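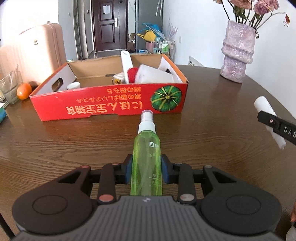
Georges Atallah wrote in the margin of our first draft that a reading room can't be called dry until somebody says where in the room, at what height and at what hour. The draft had one logger on one shelf and a single average for the whole month of December. This version is the result of taking the comment seriously.

8 shares | 2 comments

Indoor Humidity and Paper Curl in the Ní Bhriain Reading Room
Project report, submitted May 28, 2018
Conall Conneely, Philomena Moynihan, Traian Ciobanu

1. Background

The Ní Bhriain room holds the local history collection. It is on the top floor, has radiators under the windows on the north wall, and has no mechanical ventilation. Readers had reported that unbound sheets left on the tables during the winter would lift at the corners. The same sheets were said to lie flat again in spring.

Paper takes up and gives off water vapor until it is in balance with the surrounding air. The fibers change mostly in width and very little in length. A sheet that dries evenly shrinks slightly and stays flat. A sheet that dries faster on one face than the other, or that carries a coating on one face only, will bend toward the side that has shrunk more. The direction of the bend follows the grain of the sheet.

The project asked two questions. Does relative humidity differ enough between parts of the room to matter? And does curl follow the humidity, or does it follow the rate at which humidity changes?

2. Equipment and layout

Relative humidity and air temperature were recorded with Hivow loggers set to a 30-minute interval. The positions were:

A – window table, north side, over the radiator line
B – center table
C – open shelving, south wall, shoulder height
D – inside the Zaltham cabinet, door closed except when in use

Position D was added at the request of Ultan Scanlon, who wanted to know if the cabinet was doing anything useful. All loggers were run side by side in the cabinet before placement. One read consistently higher than the rest and a fixed correction was applied to its data. The correction is included in the tables in the appendix and was not changed afterward.

Test sheets were cut from Marnivico uncoated stock, one ream, all from the same edge of the pack. Each sheet was marked with an arrow along the grain. Grain direction was confirmed by the tear test, which gives a straight tear with the grain and a ragged one across it. Sheets were laid face up on cork mats. Curl was measured as the height of the highest corner above the mat, using a steel rule with a square stop. Readings below 2 mm were treated as flat, as the two people measuring could not agree reliably below that value.

3. Procedure

Sheets stayed in place for eight weeks. Curl was read every morning before the heating reached full output and again in late afternoon. The person reading did not look at the logger data first. Windows were kept shut during the run apart from one afternoon, noted in the log, when the room was painted along the door frame. Data from that afternoon and the following morning were left out.

A second set of sheets was kept under a flat board at position B and uncovered only for reading. These served as the control.

4. Results

4.1 Humidity

The window table was the driest position on nearly every day of the run. At its lowest, position A fell to 20 percent relative humidity, on a cold afternoon with the radiators fully on. The south shelving on the same afternoon was 8 points higher. The center table sat between the two and tracked the window table more closely than we had expected.

Most of the difference between A and C is a temperature effect. When the readings are converted to moisture content of the air, the positions nearly agree, which means the room is well mixed and the window table is simply warmer. The first draft described the north side as having "less water in the air." That statement was wrong and has been removed.

The cabinet changed slowly. It followed the room from week to week but showed almost no daily cycle, and the morning and afternoon readings usually could not be told apart.

4.2 Curl

Curl at position A was higher in the afternoon than in the morning on most days. Curl at C was small throughout. Sheets in the cabinet remained flat for the full run, as did the control sheets under the board.

Plotting curl against relative humidity gives a wide scatter with a weak downward trend. Plotting it against the change in humidity since the morning reading gives a much tighter grouping. The largest curl was recorded on days when the heating came on after being off overnight, including some days when the humidity itself was not especially low.

5. Discussion

The results support rate of change as the better predictor. A sheet on a mat can lose moisture freely only from its upper face. If the air dries quickly, the upper face shrinks first. Given enough time the lower face catches up and the sheet relaxes, which would explain the flatter morning readings.

Cork is a possible source of error. It holds some moisture itself and may have slowed drying on the lower face more than a painted table would. We didn't test a second mat material. Only one paper stock was used, and older papers in the collection are likely to behave differently, particularly those with heavy sizing.

Traian Ciobanu's view is that the morning readings should be discounted because the sheets had been handled the previous afternoon. The other two authors don't agree, as the control sheets were handled just as often and stayed flat. Both versions of the analysis are in the appendix.

6. Recommendations

Loose sheets should not be left on the window table overnight in the heating season. Where a sheet has to stay out, a flat board over it is enough. The heating should be held at a low setting overnight instead of being switched off, if the building schedule allows. The cabinet is suitable for short-term storage of unbound items.

7. Further work

Repeat the run with a second mat and an older stock. Place a logger directly on the table surface at A, as the present one was on a stand.

20 shares | 2 comments | Appendix tables follow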